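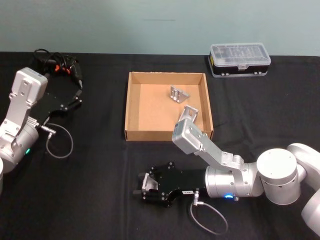
# hesel-brackets

Hi! This repo holds my notes, configs and recordings from trying out the Hesel two-arm kit, which Groltow lends out for a trial before you decide whether to buy. I'm Alina Pop, I do most of the bench work at our shop in Husumden, and I asked for the loan in February because I was tired of packing corner brackets by hand. So the job is a very plain one: pick a metal corner bracket off a black tablecloth, put it in a cardboard tray, do it again.

If you just want the data, skip to **What's in here**. If you're thinking of getting the kit, the middle part is for you.

## What you get from Groltow

- two arms, each with a gripper and a thin gray cable that you will learn to watch out for
- the desktop app (Linux only at the moment)
- a setup call, if you ask for one

Ask for the call! Ours was with Valentin Pascu and it saved me a whole evening. The printed guide tells you to home the right arm first, and with our app version that leaves the left one waiting forever. Valentin had me do left, then right, and we were moving by lunch.

The tablecloth, the tray, the brackets and the clear-lidded parts case are ours. You'll want a dark matte cloth or something like it. I tried bare bench the first morning and the picker kept chasing reflections. 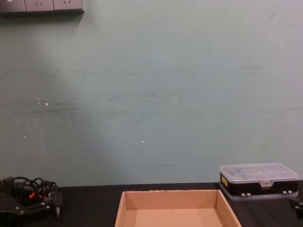
*Bench layout: left gripper, tray, parts case back by the wall.*

## How it went

Pretty well, with some grumbling. The arms are quieter than I expected and the grippers are happy with thin metal edges, as long as the bracket is lying flat on one of its faces. Stand it up so only the corner points at the gripper and you get a lot of nudging and not much picking. Bianca Bălan suggested dropping the approach height by 2 mm and slowing the last bit of travel, and that's the change I'd make first if you're starting from the stock config. It's in `configs/approach_low.yaml`.

Cable loops are my main complaint. They hang off the wrist and they rest on the cloth, and if you've got light parts close by – washers, say – you'll be resetting a lot. I ended up keeping the area under each wrist clear and putting parts out toward the middle, in front of the tray. 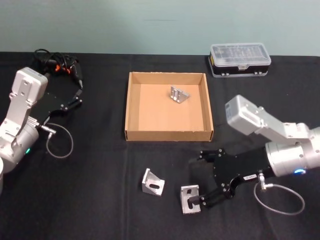

The spacing matters too. Put two brackets down close together and the open jaws can brush one while going for the other, so I started leaving a good hand's width between them. Lụa Bạch wrote the little script that suggests start positions (`tools/scatter.py`), and it has a `--min-gap` option for exactly this. Set it higher than you think you need.

Other stuff I wrote on the back of the guide:

- The status lights differ between the arms. Mine had blue on the right and green on the left while running. The guide doesn't mention it, so I went by the app for anything important.
- Use a tray with low walls. The tall one I tried made the right arm take a silly long way over the top.
- Tape the tray down. I forgot, twice.
- The app forgets your camera exposure when you close it. Write the number down somewhere.

## What's in here

 recordings/ 3,221 short runs, one folder each
 configs/ stock and edited settings
 tools/ scatter.py, trim.py, check_runs.py
 notes/ scanned pages from our shop newsletter

Each run has the joint log, the gripper state and the camera video. I left the failed ones in and marked them `ok: false`. Please don't toss them before you've looked, as the near misses were more useful to us than the clean picks. Some 70 runs have no video from the left wrist because I'd knocked the plug loose and didn't notice. They're listed in `recordings/no_left.txt`.

The labels were done by me and checked by Alina Husar (yes, two Alinas, the initials in the log are AP and AH). Where we couldn't agree, the label is `unsure`.

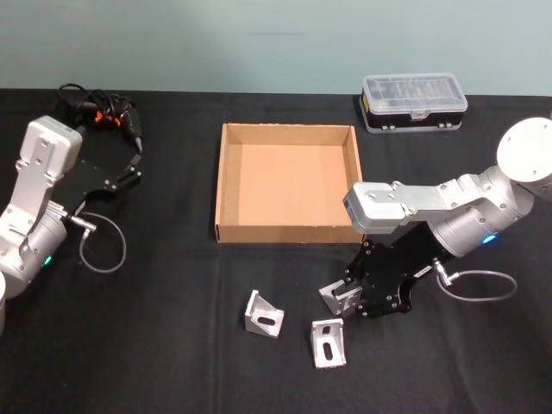

*Husumden Bench Notes, no. 3*

## Would I buy it?

For brackets, yes, and we've asked Groltow for a price. For anything floppy or very small I'd want another loan first. Hodoroagă, the other shop we share parts with, wants to try it on hinges next, and I'll add their runs under `recordings/hinges/` when I get them.

## Using this

Recordings and scripts are free to use and change, just keep the names in `AUTHORS`. Found a wrong label? Open an issue with the run folder name and I'll fix it, usually in the evening after the shop closes.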